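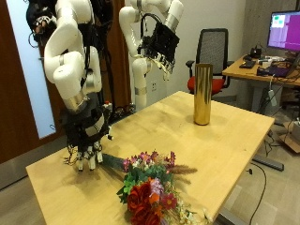
3.2 Counting the throws of catchers

Most studies of arm load in amateur baseball look only at pitchers. The catcher returns almost every pitch that is not hit, and these throws are usually not recorded in the scorebook. We wanted to know how large this hidden load is over one summer in a small regional league.

The league has four clubs: Patport, Relach, Matar and Lesex. All of them agreed to let us follow their catchers. We included 15 catchers, of whom two left before August for reasons not related to the arm. Their games until that moment were kept in the analysis.

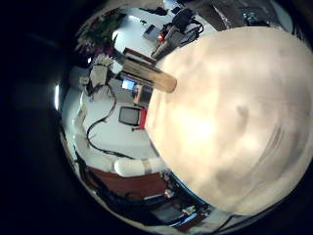

Figure 2. Wrist view, with a tan bar across the center.

Throws were counted from the stands by two observers, who sat apart and did not compare sheets during the game. A throw was any ball released overhand by the catcher, including throws to the bases and the throws made between innings. Soft tosses to the umpire were left out. In total 107 games were counted. When the two sheets differed by more than five throws in one inning, the inning was counted again from the club's recording, if there was one. In the other cases we took the mean of both sheets.

The throws were divided into three classes: return to the pitcher, throw to a base, and warm-up. The second class is the smallest, but it is the one in which the catcher throws with full effort. For this reason we report it separately and do not add it to the total with a weight, as was done in our earlier work (Moussa and Rolland).

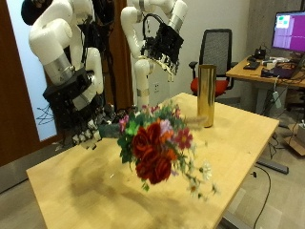

Figure 3. Two arms behind the table. The left hand holds artificial flowers.

Catchers who played both games of a doubleheader made about 300 throws in one day. The highest weekly total for one player was 700, reached by a catcher from Relach during a week with many postponed games. At Matar, where two catchers shared the position, the weekly totals were much lower and also more even.
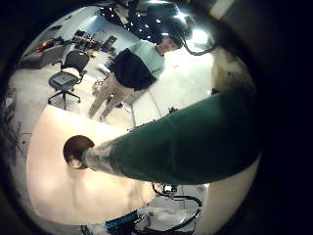
3.3 Limits of the counting method

Bullpen work before the game was not counted, as we had no access to this area at Lesex. The totals should therefore be read as a lower limit. We also did not measure the speed of the throws, and a slow return to the mound has the same value in our sheets as a fast one.

Author contributions: Noura Moussa planned the study and trained the observers. Hervé Rolland did the analysis. Both authors wrote the text.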